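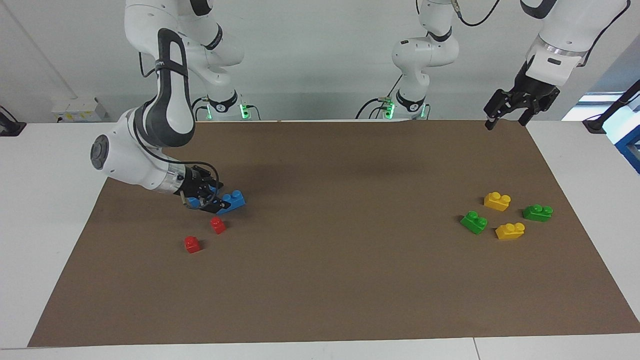

Chapter 7
Selling the Story Before It Starts: Trailers and Teasers

Think back to the last time you sat in a dark theater and a trailer made you grab your friend's arm. You had known about that movie for two minutes, and you were already planning to see it! This chapter is about how those two minutes get made, and I have been looking forward to it since Chapter 1.

Most people assume a trailer is a short version of the movie. An editor will tell you it is a separate piece of work with its own shape, its own music and sometimes its own dialogue, recorded months after the actors went home. Edileuza Miranda cut the first trailer for the fantasy adventure Lorska while the film was still being shot. She had 41 finished shots to work with, no dragon (the dragon was a tennis ball on a pole) and a deadline in November. Her answer was to build everything on sound – wings, wind, a child holding her breath – and to keep the screen nearly black until the title came up. Audiences loved it, and the dragon stayed a secret until opening night.

We will come back to Lorska often, because the studio, Brostatmont, kept such good records of the campaign. You will read Miranda's notes on all 254 versions of the second trailer, some of which differ by a single frame. You will also see the 90-second cut that was thrown out for giving away the ending, and you can decide for yourself whether it did.

Teasers get a section of their own. A teaser may show no footage at all. It might be a logo, a line of narration, a date, or an invitation for fans to join in. When Venimik, a small science fiction picture, asked its followers to draw the alien they hadn't met yet, 2856 drawings came in, and the director, Peixoto, liked one so much that it ended up on a poster in the background of the final scene. What a thing to find on a second viewing!

Before you read on, pick a trailer you remember well and watch it twice, the second time with the sound off. Write down where the cuts fall and where you lose interest. Keep your notes handy – you will need them for Section 7.2, where we look at rhythm and music.

Print this page
E-mail this page

Related chapters
Chapter 5: Posters and the Single Image
Chapter 6: Opening Titles
Chapter 8: Fans, Clubs and Conventions
Chapter 9: Opening Weekend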